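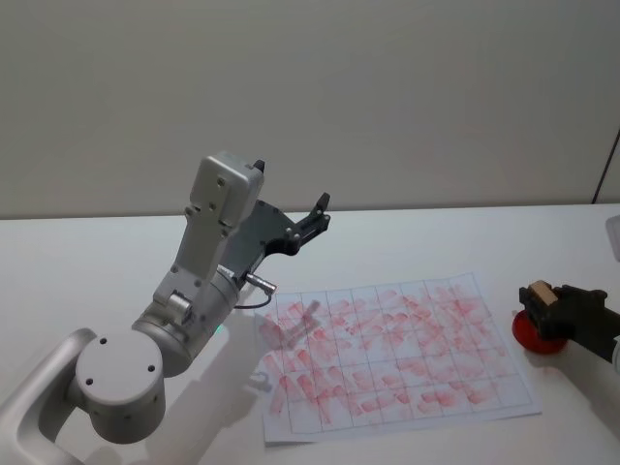
3.2 Paper stock and conditioning

Sheets were taken from 400 reams held at the Bonsu store and moved to the test room in sealed wraps. Each wrap was opened on one side only and left on open shelving overnight before any sheet was drawn. A total of 749 sheets entered the curl trial. Of these, 56 were set aside for creased corners or torn edges and do not appear in the results.

Curl was read as the height of the highest corner above a flat surface, with the sheet lying felt side up. Readings were taken by two of the authors (Akpan and Parry), who worked from separate lists and did not compare values until the end of each batch. Where the two readings differed by more than one scale division, the sheet was read again by Mikkelsen and the middle value was kept.

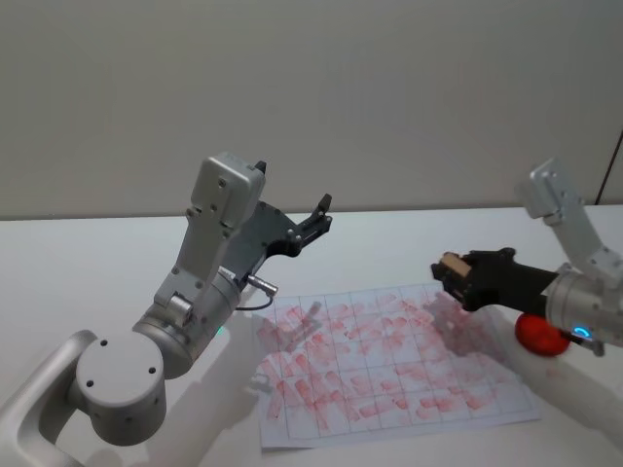
Figure 2. Paper on the work surface.

Grain direction was found by the strip method: two narrow strips, one cut along each side of a spare sheet, were held together at one end and allowed to droop. The strip that bent less was marked as cut with the grain. Sheets from the Serkeck mill gave a clear result in every batch. Ristix stock was harder to judge - the two strips often drooped by nearly the same amount - and a tear test was added for that stock alone.

Batch size was fixed at 200 sheets for the first run. The final batch was smaller and was treated in the same way.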